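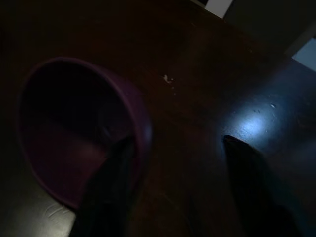 Fusora Wrist: grasp planning and perception for two-finger grippers

Fusora Wrist is a software package that takes the feed from a camera mounted at the gripper and turns it into a grasp the arm can carry out. It is meant for tabletop work with household and kitchen items: bowls, cups, lids, trays, small boxes. It runs on the cell computer next to the arm controller and does not need a network connection after it has been licensed.

The package is developed and supported by Kilamside. It replaces Filtero, which will keep getting fixes but no new features.

What it does

Rim detection. Open containers are handled as rims first and bodies second. The detector fits an ellipse to whatever part of the rim is visible and marks the stretches where a finger can go over the edge. A purple bowl on dark brown wood in low light, with one finger already overlapping the rim, is the kind of view it was tuned on. Fingers are masked using the joint position of the gripper, so a finger across the rim is not read as part of the object.

Glare handling. Bright reflections on a tabletop are flagged and left out of the surface estimate. The arm can still move through the flagged area, but no grasp point is placed on it until a second view from another angle has been taken.

Small debris. Crumbs and specks below a set size are kept in a separate layer. They do not count as obstacles and do not trigger a replan. If your task is wiping or clearing, the layer can be read through the API.

Approach planning. The planner gives up to 5 candidate approaches per object, ranked by clearance between the free finger and the table. The top candidate is sent to the controller unless you set the selection to manual.

Contact check. The wrist view alone often can't tell a finger that is touching a rim from one hovering just over it. The contact check reads motor current during the last part of the approach and reports touching, not touching, or unsure. "Unsure" stops the arm by default. You can change this in the task file.

What is in the package

Runtime for the cell computer
Task editor (desktop)
Log viewer with frame-by-frame playback of the wrist feed and the planner output
Command line tools for calibration and batch replay
Python and C++ client libraries
59 sample task files, including rim grasp, handle grasp, stack, unstack and pour

Requirements

A parallel or angular gripper with two fingers and position readout
One color camera fixed at the wrist or gripper, with both fingertips in view when the gripper is open
Arm controller that accepts streamed joint or Cartesian targets
Linux, 64-bit, 16 GB memory
A graphics card is recommended and is required for the Panyasiri module

Depth cameras are supported but not needed.

Add-on: Panyasiri module

Panyasiri adds learned grasp scoring on top of the standard planner. It can be trained on your own logs. We suggest at least 1,000 recorded grasps before switching it on for a new group of objects. Failed grasps should be left in the set. Training runs on site and no pictures leave your computer.

Known limits in the current release

Clear glass and polished metal rims are often missed.
Where two table surfaces of different color meet under an object, the surface estimate may settle on one of them. Set the surface height by hand in this case.
Very dark fingers against a dark background can throw off the camera calibration. Put a light sheet under the gripper when running the calibration tool.
Moving objects are not tracked.

The surface height fault is planned for the October update.

Licensing

Licenses are sold per arm. A license covers the runtime, the task editor and updates for the length of the support term. The log viewer can be installed on any number of machines. School and university labs should ask for the teaching license, which has the same features but does not include phone support.

Filtero users can import their task files. Grasp offsets carry over. Speed settings do not, and have to be entered again.

Contacts

Sales and trial licenses: Mackenzie Nguyen
Integration and controller drivers: Abílio Salgado
Panyasiri module and training: Mahsa Shahbazi
Manuals and sample files: Clementina Meireles

When reporting a fault, attach the log folder from the run and the task file. Screenshots of the viewer are not enough to replay the planner.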